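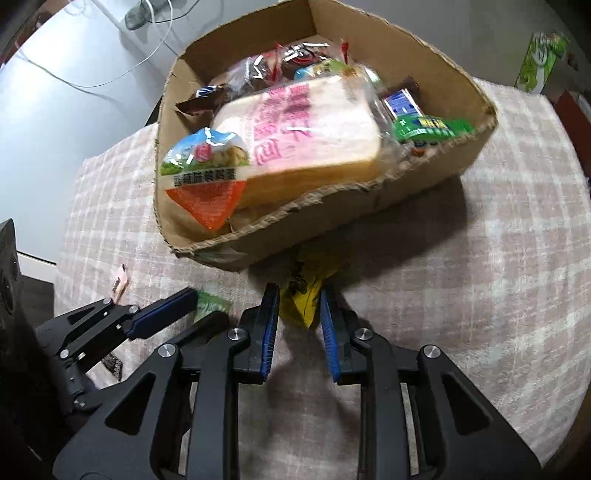
Words by Anneke Boter, food columnist

I moved to Brullville for the trains and stayed for the corner shop. Negri's is 295 steps from my front door (I've checked, in slippers) and it sells everything you forgot to buy at the big place on the ring road, usually at ten to nine at night when you've already got your coat off.

I grew up thinking of snacks as something you had between proper meals. My own cupboard says otherwise. Last March I kept every receipt for a month, and crisps, biscuits and bread for toast came to more than meat, fish and cheese put together. I was a bit shocked, then I had some toast.

What I love is how local it all still is, even with the same big names on every shelf. When I lived in Brimham you couldn't get a decent salted peanut for love nor money, but there were 4 kinds of pork scratching by the till and people had strong views on each of them! Over here it's wafers. Pink ones, lemon ones, a hazelnut one that tastes of 1980s birthday parties -- I have to ration those.

My rule now is 3 things a week that I've never tried before. Some have been awful. A seaweed cracker went straight out to the birds, and they left it on the lawn until it rained.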